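From: Begoña Peñalver
To: Kevance Weavers & Dyers list
Date: Thursday, October 8, 2020
Subject: Re: striped dish towels keep coming out crooked

Hi Firouzeh, hi all,

Firouzeh Rahimi wrote:

> I've just cut the second set of towels off the loom and I'm ready to
> throw the whole lot in the yard. They looked straight while I was
> weaving. I washed them, and now one side is longer than the other and
> the stripes wander. Same cotton in every color, or so I thought (the
> dark blue came from a cone I got in a swap). Plain weave, nothing
> fancy. Is it my beating, my tension, or the yarn? Also does anybody
> press theirs before hemming, or is that a waste of time?
>
> Firouzeh

Oh, I feel for you! My first warp on the big loom did the very same thing and I sulked for a week. Don't throw them in the yard. Crooked towels dry dishes fine and my sister has been happily using mine since February.

My money is on the swap cone. Cotton that's sold under the same size can be spun quite differently from one mill to the next, and some of it has already been through a hot dye bath and done most of its shrinking. Put that next to a yarn that hasn't, and the first hot wash pulls one stripe in and leaves its neighbor puffed up. If your stripes run the long way, you get exactly what you're describing, with one side longer than the other. Before you warp again, wind a little skein of each color, tie them loosely, measure them, wash them the way you'd wash the towels, and measure again. It's dull, but it takes one evening. When I finally did it my orange came out a good bit shorter than the rest and I stopped blaming my loom.

Tension could be in it too. How are you winding on? I used to do it alone with the warp over a chair back and tell myself it was fine. Now I get Jannik Grube to come hold the other end (he's only 2 streets over and he'll do it for soup), and I put in paper all the way, no gaps. The outside threads used to go slack on me after the first yard or so and I'd keep cranking to make up for it, which only made the middle tighter. If you strum across the warp with the back of your hand you can feel the soft spots. Fix them then, with a bit of card slipped in at the back beam. Later on it's too late, or anyway it's more trouble than I can stand.

As for beating, I doubt it. Uneven beating gives you streaks, and you'd see those across the towel, before it ever got wet. You said they looked straight on the loom and I believe you.

Now pressing. Yes! Press before you hem, every time. Edem Frimpong taught me to do it while they're still a little damp, and to pull them square first, one person at each end, a gentle tug corner to corner and then the other two corners. I thought it was fussy and it has saved more towels than anything else I do. It won't cure a yarn that shrank, but it'll take out a fair bit of lean. 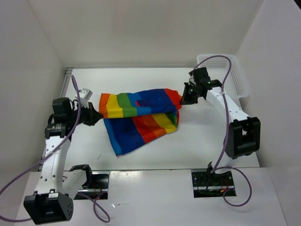

Once they're pressed I turn the hem twice, narrow, and pin it across the stripes so the colors line up on both sides of the fold. If you sew by hand, use a thread that matches the darkest stripe. On the machine I go slow and leave the walking foot on. Forough Rostami zigzags the raw edge before she turns it and hers do last longer than mine, so you may want to ask her about stitch length — she's on this list but she only reads it on weekends.

About the sett, you didn't say what you're using. If you're on the open side the cloth will move around a lot in the wash whatever yarn you've got. I'd try 4 more ends to the inch on a short sample and see if you like the feel. Some people think it gets too stiff. I like a towel with a bit of body, but I also like burnt toast, so there you are.

Other bits, while I'm typing:

I still have the Celia draft book if someone is waiting for it. It's been on my shelf much too long and I'm a little ashamed.

The guild index is up to 3,609 entries now, and a good many of them are towels, so have a dig in there for stripe orders before you make up a new one. Number 91 is a lovely uneven one with a thin yellow that I keep meaning to try in wool.

Firouzeh, write back when you've washed your skeins. If it's the blue after all, I've got most of a cone you can have, and I know for sure where mine came from.

Begoña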